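Teven Group: Research Engineer in Evaluation and Reproducibility (fixed term)

Posted 8 March 2025

The Teven Group at the Grandaddale Institute of Computing is hiring one research engineer to check whether machine learning results hold up. Some of those results are ours. We would like somebody who gets uneasy when a number looks too good, and who then does something about it.

We are a small group in a department that publishes a lot. Our own output is modest, and a fair share of it consists of reports saying that a method worked less well than the paper claimed, or worked fine until the random seed changed. This has not made us popular at every workshop. It has kept us funded for the moment, and the present grant pays for this post.

What the job is

You would take over the day-to-day running of Tralano, our in-house system for rerunning published experiments. Tralano has 3,190 completed runs in its log. We trust most of them. The early ones were started by hand, with settings kept in a spreadsheet that three people edited, and part of your first few months would go on deciding which of those can be kept and which have to be done over. If that sounds dull, it often is.

The rest of your time would be split between new replication studies and helping the PhD students design experiments before they run them. We have found it a good deal harder to help afterward. You would sit in on project meetings, read draft papers, and ask where the baseline came from and how long anyone spent tuning it. You would have the backing of the group lead, Sumaiya Ekanayake, when the answer is awkward.

The group works mostly on text classification, forecasting and, more recently, policy learning in simulation. We came to simulation late and with low expectations. Scores on simulated tasks move around more than people like to admit when the starting positions change, and too many papers report only the best checkpoint. We don't yet know how bad the problem is. Finding out would be your first full study. 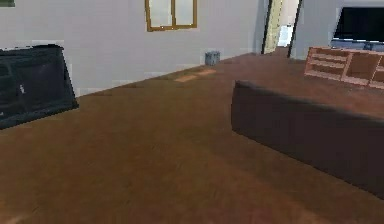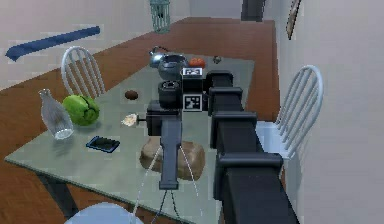

Two simulated rooms with wooden floors, the second with a robot arm at a dining table.

You would work closely with Lena Krawczyk, who looks after the Caruso cluster and has strong views on job scripts. Caruso is shared with two other groups. It is busy before every major deadline, and we make no promises about getting your jobs to the front of the line. Plan your studies on the assumption that you will wait.

What we need from you

A degree in computer science, statistics, physics or something close to it, or work experience that has taught you the same things. We will not be ranking universities.

Solid Python, and the patience to read other people's. Much of the code you will rerun was written in a hurry by someone who has since graduated.

A working grasp of statistics. You should be able to explain what a confidence interval does and doesn't tell you, and to say when five seeds are too few. You should also be able to say when a significance test is being used as decoration.

Clear writing. Replication reports go to the original authors before anyone else sees them, and a sloppy or smug report does real harm. We have sent out one or two that we would now word differently.

Experience with simulators would help, as would some background in containers or job schedulers. Neither is required. Please don't learn a framework over a weekend so you can list it.

What we don't need

A long publication list. We will read one piece of work carefully, and we would sooner see a failed project explained well than a row of acceptances. We also don't need passion for artificial intelligence. Several of us have mixed feelings about the field, and we get along fine.

Terms

The post is full time and runs for two years. There is a possibility of renewal, but it depends on a grant we have not yet written, so please treat it as a two-year job when you make your plans. Pay is on the institute's research engineer scale, at a point that depends on experience. The scale is public and is lower than what industry will offer you. There is no bonus and no equity.

You would have a desk in room 197, which has a window and unreliable heating. Remote work is possible up to two days a week after the first month. Conference travel is covered when you are presenting, and sometimes when you aren't. Your name goes on every report you work on, including the ones that upset people.

How to apply

Send us three things, in a single PDF:

A resume of no more than two pages.

One piece of technical work you did yourself, or a clear note on which parts of it were yours. Code, a report or a thesis chapter are all fine.

A one-page critique of a machine learning paper published in the last few years. Choose a paper you like. Tell us which claim you believe least and what you would run to test it, and keep the cost within reason. Critiques of our own papers are welcome and will not count against you.

Leave out the cover letter. We used to ask for one and could never tell what it told us. If there is something we ought to know about your situation, such as a visa question or a gap you want to explain, put it in the email.

Our last opening drew 55 applications, and two of us read every one in full. We expect to invite 9 people to a first conversation by video. Those who go further will get a small paid exercise: a results table, the code behind it, and an afternoon to tell us what is wrong. Something will be wrong with it. We don't use puzzle questions or personality tests, and we don't screen applications with software.

Applications close at the end of March. Everyone who applies will get an answer, although only people who reach the video stage will get detailed comments.

Questions about the work should go to Sumaiya Ekanayake, and questions about computing or the office to Lena Krawczyk. Both can be reached through the group's contact page. If you want to know why the last person left, ask. She took a job with better pay and has agreed to talk to candidates who reach the video stage.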